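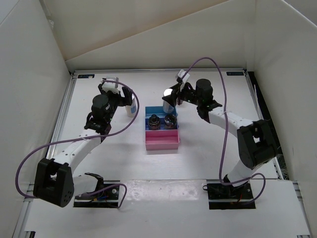 We've had the Serico two-arm bench at our shop since July, and enough people have emailed me about it that I'm finally writing the review. Quick background: we pack small gift sets (cups, little bottles, that sort of thing) and until this summer every single piece went into its tray by hand, mine included!

Setup first. The arms bolt to the table on their own plates, and we put walls on three sides because Tetsuya Sakai, who runs our packing room, got tired of things rolling off the back. Good call. The grippers have a light touch and I've seen them hold a clear cup by the side over a box without a scratch. Glass was my big worry and it's the part I'd brag on now. We ran 3682 pieces in the first stretch and broke 2, both of them my fault for stacking stock too close to the elbow.

Now the gripes. The cables! They're purple, they're long, and they loop way out from the wrists before they come back down to the base. Plan your elbow room around them. I'd also love a quicker way to switch between trays. We use a two-part one, blue and pink, and teaching the bench a new layout ate most of an afternoon. The old Futis feeder we had before was dumber but you could change it over during a coffee break.

What changed for the people is harder to put in a star rating. Our best day by hand was 405 sets. The bench is slower than that on its own, so if you're buying it for speed, don't. What it did was take the repetitive reaching off Tetsuya's crew. They check, they tie ribbon, they answer the phone, and sore wrists come up a lot less at lunch. On the other hand, two of them miss packing (it was the chatty part of the day, everybody around one table) and I haven't fixed that. We rotate now, so each person gets a morning of hand packing if they want it.

Support took 189 minutes to call me back the one time I needed them. Four stars, and I'd buy it again, but I'd order the wider table.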